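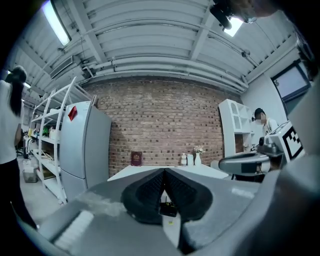 The first thing Lorraine Hoani asked me was whether I'd eaten. The second was whether I could pinch. I said yes to both, and ten minutes later I was holding a gray gripper with foam pads on the end and trying very hard not to drop a jar lid.

I'd come to Lastden to write about robots, and I expected, well, robots. What I got was a lot of people doing small household jobs with grippers in their hands, over and over, so that a machine can learn the moves from the recordings. Lorraine packed orders here for years (gift boxes, mostly) and now she teaches the packing. "My hands got a promotion," she told me, and then laughed so loudly that Huia Ashby shushed her from across the room.

The target is 300 takes a shift. Huia keeps the tally, and she'll throw out a take if you hesitate in the middle of it. I hesitated a lot! Marama Nepia, who had clocked 1,040 clean ones since January, showed me how to bring the pads in slowly and let the foam do the squeezing. My wrist ached by lunch. Hers does too, she says, and she'd like shorter shifts before she'd like a raise.

So is she training her own replacement? I asked everyone that, and I got a different answer each time. Marama thinks probably, yes, in a few years. Lutz Hagedorn, who runs the floor, says the 70 people on the packing line will still be needed for the odd-shaped stuff, and he's promised them first pick of the new jobs. Lorraine wants that promise on paper — she's asked twice, and she was planning to ask again the afternoon I left.

What has changed already is the talk. Packing was noisy and you could gossip right through it. Recording takes attention, so the chatter gets saved up for breaks, and the breaks have become very loud indeed. I stayed for two of them. I also managed 11 good takes, and Huia wrote every one of them down.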